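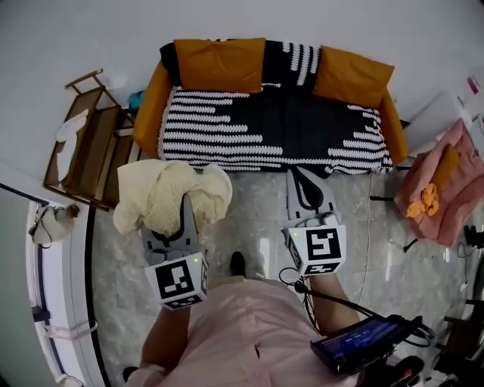 Hand-held grippers with marker cubes, in front of the sofa. The left one carries the cream cloth.

To: Members of the Relluvness workshop list
From: Sang Triệu
Date: October 18, 2022
Subject: Re: Gripper build, cube mounts and cable routing

Dear members,

Thank you for the questions received in response to the July notice. I am replying to the list so that the answers are available to everyone who intends to build a pair at home.

> The notice says that the marker cube is to be mounted at the rear of
> each gripper, but the drawing shows it above the jaws. Which is
> correct? Also, may the cable be led forward along the body? Mine is
> too short to reach the handheld unit any other way.
>
> Vương workshop, second bench

The text of the notice is correct and the drawing is out of date. The cube belongs at the rear. With the cube above the jaws, a folded cloth or a sleeve can cover the printed faces, and the tracking software then loses the gripper until a face is visible again. Members who have already drilled the forward holes may leave them open. They do not weaken the body.

The cable should not be led forward. Please bring it out at the back, leave a loose loop, and secure it at the forearm. The loop must be long enough for the wrist to turn fully in both directions. Members with the short cable may request the longer one from the parts shelf, where 28 remain.

Several members asked about the cube mount itself. The printed bracket is held by four screws, which should be tightened in a cross pattern and by hand only. The Biltix bracket also fits, although its slots are wider and a washer is required under each head. After any change of bracket, the offset between cube and jaws must be measured again and entered in the Stuvov settings file. Values from an earlier bracket may not be carried over.

Cloth remains the recommended material for the first trials. It shows quickly whether the jaws close evenly, and it does no harm to furniture if dropped. Members working in a living room are asked to observe the following:

- Keep the floor in the working area clear of loose cords.
- Check the indicator light on both grippers before starting a recording.
- Record one complete movement per file, and begin a new file if the cloth is dropped.

The shared folder now holds 469 recordings, almost all of them made at a bench. Further recordings from ordinary rooms would be welcome, in particular those involving sofas, beds and low shelves. File names should follow the pattern given in the July notice.

A corrected drawing will be placed in the shared folder. Until then, the written instructions take precedence.

Respectfully,
Sang Triệu
Relluvness shared workshop

Recent messages on this list
Re: Jaw pads, glue or screws
Stuvov settings file, order of entries
Spare batteries for the handheld unit
Printing marker faces on matte paper
Biltix bracket, washer size
Bench reservations, Vương workshop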